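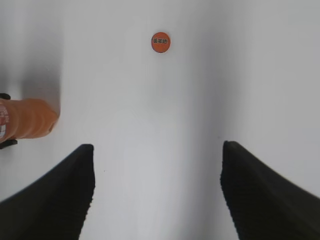

White is going to make you crazy, a reader wrote under my August post, you'll be wiping that table before breakfast and again before bed, and you'll see every hair the dog ever grew. We don't have a dog, but I take the point! And the same comment went on to ask why I didn't just get a nice speckled gray like a sensible person, so I figured I owed everybody an update on the table.

Oct 9, 2019, for those of you keeping track of how slow I am at this.

If you missed the first post, the old worktable was a hand-me-down door on two sawhorses. I loved that thing. I also had a permanent bruise on my shin from it, and there was a groove where the panel met the rail that swallowed pins, seed beads, bread crumbs, and (once) an earring back that I got out with a crochet hook. I cut fabric on it, I wrapped presents on it, I did the taxes on it, and every single one of those jobs involved sliding a magazine underneath the paper so my pen wouldn't drop into the groove.

So I wanted flat. Flat and plain and pale, no grain, nothing going on. I looked at the Talden tops first, and they're very nice, but they come with a bevel along the front that I kept rubbing with my thumb in the store and not liking. The one I went home with is the Okosberg, in the smooth white, 40 inches long and 24 deep. I wish it were deeper. The room does not wish it were deeper, and the room wins.

Now, about the white. Yes, it shows everything. One speck of dust on a plain white surface and my eye goes straight to it, and I can be halfway through pinning a hem and I'll stop to flick off a speck. But I've decided I like that? On the old door I never knew what was down there until it was stuck to the back of something. I drop a black thread on this table and I can find it from across the room.

What I did not expect was the shadows. A white top picks up every shadow going, big soft gray ones, and in the morning they go a little blue. My lamp was behind my right shoulder for the first week, so wherever I was trying to cut, there was my own arm lying across the line. I moved the lamp to the left and up on the shelf, and that helped. Then I added a second little clip-on from Kincaid on the other side and that helped more, although now there are two pale shadows instead of one dark one, so pick your poison. If you're left-handed, flip all of this around.

Cleaning. I've tried more things than I needed to:

Plain warm water and a cotton cloth takes care of nearly everything. Old T-shirts are better than the fancy cloths, which leave fuzz on mine.

Tailor's chalk comes right off. Blue chalk too, which I was worried about.

Pencil needs a bit of dish soap and some patience.

Ballpoint, I'm sorry to report, does not want to leave. I have one short line near the back corner from addressing an envelope, and I've gone at it with soap, with baking soda paste, and with the Inisov spray that everyone in the comments swore by. It's lighter than it was. I put the tape dispenser on it.

Tea is fine if you catch it. I did not always catch it, and it was still fine, but I got lucky and I use a saucer now.

I've also made myself a rule that nothing lives on the table overnight. The scissors go on the hook, the pincushion goes in the drawer, and whatever I'm working on gets folded into the basket by the door. It takes me six minutes, eight if I've been at the ribbon box. I'm not a tidy person by nature (my sister-in-law is reading this and nodding), and I did not think I'd keep it up past the first week. But coming in with my coffee and finding all that plain white waiting makes me want to start something, and with the door-on-sawhorses I mostly wanted to close the other door and walk away.

Would I go speckled gray, knowing what I know? I went back and looked at one last week, to be fair to the comment. It's handsome. It would hide the ballpoint. I also think I'd lose every pin I own on it, and I walk around that room in my socks.

Next up is the wall above the table, which has four different hooks in three different colors left over from other ideas I had. I'm thinking one long rail. I'm also thinking about leaving it alone until after the holidays -- if you've put up a rail in a plaster wall and lived to tell about it, leave me a note below and tell me what anchors you used.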